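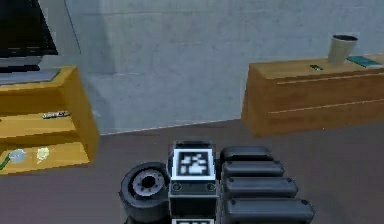
From: Dennis Rudd
To: Wurkcombe Residents list
Date: 8 March 2021
Subject: Re: Getting rid of cable, the Pirnance offer

Vikas Nautiyal wrote:

> Hi all, I sat in on the Pirnance call and came away pretty impressed.
> If 100 households sign up, everyone gets the streaming bundle plus
> internet on one bill, and they say the average home saves $542 a year
> over cable. Jairo has the sign-up sheet. They'd like our numbers soon,
> because the price goes up in September. I think we should jump on it.
> Local channels are included, or will be by the time we switch.
>
> Vikas

Vikas, thanks for sitting through the call so the rest of us didn't have to. I'm not signing yet, and I'd like to see a few things in writing before my neighbors do.

First, the $542. Saved compared to what? I pulled out my last cable bill and I don't pay enough over the Pirnance price to save anything close to that. If their "average home" has every sports and movie package plus three rented boxes, fine, but then it's a number for that home. My guess is most of us dropped the extras years ago.

Second, "included, or will be." Which is it? Lacey Stockdale's sister is in Cisville, where they took a group deal like this one, and she waited most of a year for the local news to show up. She got a credit for one month. Maybe Cisville was bad luck. I'd still want the channel list as it stands today, with the station names on it.

Third, the equipment. Ashley Bellamy asked last week whether older TVs need a separate box and I never saw an answer. My set is nothing special and it works, and I have no plans to replace it so I can watch the same weather report through a different wire. If there's a box, what's the monthly charge — and who pays when it dies?

Also, what does the price do after the first year? Every company I've dealt with has a very friendly first year.

Jairo, could you hold the sheet until we get the actual contract? I don't mean the brochure, I've read the brochure. A deadline six months out doesn't strike me as a reason to hurry in March.

For what it's worth, I put up an antenna after the last rate hike. It pulls in most of the local stations, though one of them drops out in heavy rain. I can bring it by if anybody wants to try it on their own set before deciding.

Dennis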